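Home News Workshops Members Contact
Search the newsletter Go

From the Clollska workshop: looking after the fingers on the small cell

In the spring issue we promised to write more about the daily care of our machines, and several members asked for the small gripping cell in the Breton room. It is the cell which most of you use first, and therefore also the one which suffers most. In May we gave it a full service, and here are our notes.
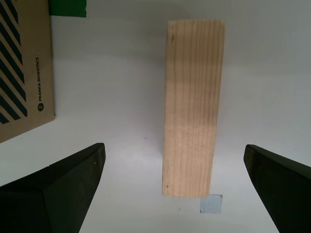
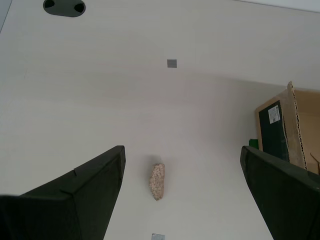 The cell with its gripper open, first with the wooden block and then with the speckled piece.

We start always with the fingers. Dust and small crumbs collect on the inner faces, and after some weeks the grip becomes less sure. Please wipe both inner faces with a dry cloth before your session, and once more when you finish. Do not use alcohol on them. One of our old pairs became sticky after such cleaning and we had to replace it.

Each finger is held by 4 screws. They should be tightened a little at a time, going across from one to the other, and never one screw fully and then the next. When we opened the cell in May, two screws on the left side could be turned by hand. Our counter showed 1225 grips since the last check, so we have now set the limit at 1000. When the counter comes near to this number, please write it in the blue book, and we will do the check the same evening.

After the screws comes the closing test. Close the gripper slowly with nothing between the fingers, and look from the side with a lamp behind. The line of light should be equally thin from top to bottom. If it is wider at one end, loosen that finger and begin again. This took us three attempts – the seat under one finger was not clean, and we did not think to look there first.

Then we set the zero position again and let the cell run a long series with pieces of different stiffness. A hard piece tells you if the fingers are parallel, and a soft one tells you if the force is too high. Our series had 568 grips and it stopped only one time, because of a cable which was pulled too tight at the wrist. The cable has now a longer loop. Please do not shorten it with tape, even if it looks untidy.

The new service sheet was written together with our colleagues from Pavliuk, who have the same type of cell and had already solved the problem with the screws. It hangs on the inside of the cabinet door. The spare fingers are in the drawer marked Drarkness, together with the correct key – other keys damage the screw heads.

The next cell to be serviced is the one beside the window. It will be closed for one afternoon, and the hour will be written on the door.

Share (4) Comments (2)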